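Gralia presenta Histora, una vajilla de plástico en colores para comedores, ludotecas y mesas al aire libre

NOTA DE PRENSA
Prarnumwood, 24 de marzo

Gralia, fabricante de menaje de mesa, incorpora a su catálogo la serie Histora, formada por cuencos y vasos de plástico en colores lisos. La serie se dirige a comedores escolares, ludotecas, campamentos y hogares. Se vende por piezas sueltas y en lotes combinados, con entrega a partir de junio.
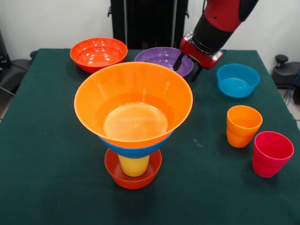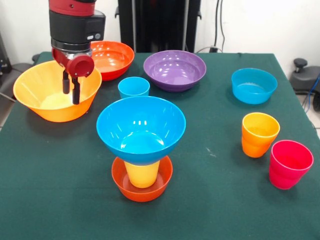
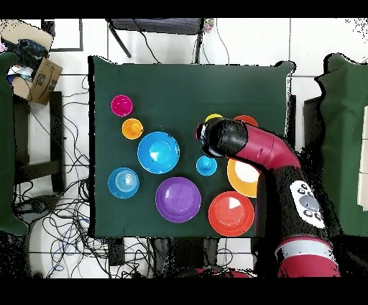 Piezas de plástico en varios colores sobre paño verde oscuro.

La serie parte de un criterio de uso: las piezas deben poder apilarse aunque no pertenezcan al mismo tamaño ni al mismo tipo. En la mayoría de los comedores, el menaje se recoge por orden de llegada y el personal lo clasifica después. Histora admite que un vaso quede de pie dentro de un cuenco pequeño durante la recogida y que los cuencos grandes se encajen unos en otros para el almacenaje. El apilado mixto está previsto para superficies horizontales y trayectos cortos en carro. Para el guardado en armario se recomienda separar vasos y cuencos.

Materiales y acabado

Todas las piezas se fabrican por inyección en un único material, sin recubrimientos ni impresión superficial. El color se añade en masa, de modo que los arañazos del uso no dejan a la vista un fondo distinto. El acabado es brillante. Gralia descartó la textura mate tras las pruebas de lavado, en las que retenía más residuo graso en la zona de la base.

Las piezas son aptas para la cesta superior del lavavajillas a un máximo de 60 grados. No son aptas para horno ni para microondas. El fabricante desaconseja el uso de estropajo metálico y de productos con cloro en inmersiones prolongadas.

"El borde fue lo que más tiempo nos llevó", explica Seon-mi Bang, responsable de diseño de producto de Gralia. "Un borde ancho se agarra bien con una mano pequeña, pero ocupa sitio en el estante. Hicimos 11 versiones del cuenco grande antes de cerrar el molde. La que va a producción no es la más ligera – es la que menos se deforma al sacarla caliente del lavavajillas."

Código de color

La gama abarca tonos cálidos y fríos. El color no está asociado al tamaño, y cada centro puede asignarlo según su organización: por grupo, por turno o por tipo de alimento. Gralia suministra una hoja de asignación en blanco con los pedidos para colectividades. Las reposiciones pueden hacerse por color, sin necesidad de adquirir el lote completo.

El fabricante advierte de que pueden apreciarse diferencias leves de tono entre partidas de producción. Los colores más saturados, en particular los rosas y los naranjas, son los más sensibles a la exposición continuada al sol. Para terrazas y patios se aconseja guardar las piezas a cubierto después de cada servicio.

Prueba en comedor

Antes del lanzamiento, la serie se utilizó en los comedores de la red Yoon, que gestiona el servicio de mediodía en varios centros de Prarnumwood. Se entregaron 2944 piezas, repartidas entre cuencos y vasos. Al término de la prueba se retiraron para su revisión 1658, seleccionadas por intensidad de uso. La inspección se centró en la planitud de la base, el estado del borde y la retención de agua tras el secado.

De esa revisión salieron dos modificaciones. Se aumentó el radio interior de la base en los cuencos pequeños, donde se acumulaban restos, y se reforzó la pared de los vasos en el tercio inferior. La segunda modificación añade algo de peso y mejora la estabilidad cuando el vaso está vacío.

Bouchra Radwan, coordinadora de servicio de Yoon, señala que el cambio más apreciable se produjo en la recogida. "Los niños apilan como les parece, y antes había que deshacer las torres en el mostrador porque los vasos se quedaban encajados. Ahora se separan con una mano. Seguimos pidiendo que vacíen los cuencos antes – eso no lo resuelve ninguna vajilla."

Radwan indica también que los cuencos medianos fueron los más solicitados por el personal, que los emplea tanto para fruta como para ensalada. Yoon mantendrá la serie en sus comedores y ha pedido una ampliación de vasos.

Formatos y disponibilidad

Histora se comercializa en tres tamaños de cuenco y un tamaño de vaso. Los lotes domésticos se sirven en caja de cartón sin separadores plásticos. Los pedidos para colectividades se sirven en cajas apilables, con las piezas agrupadas por tipo y la referencia de color marcada en el exterior. El plazo de reposición figura en la confirmación de cada pedido.

La ficha técnica, las instrucciones de lavado y la declaración de aptitud para contacto con alimentos se facilitan previa solicitud. Los distribuidores pueden pedir muestras de color antes de formalizar el primer pedido.

Sobre Gralia

Gralia diseña y fabrica menaje de plástico para mesa y cocina. Tiene su taller de moldes y su almacén en Prarnumwood y trabaja con distribuidores de hostelería, centros educativos y comercio minorista.

Contacto para prensa: departamento de comunicación de Gralia, Prarnumwood.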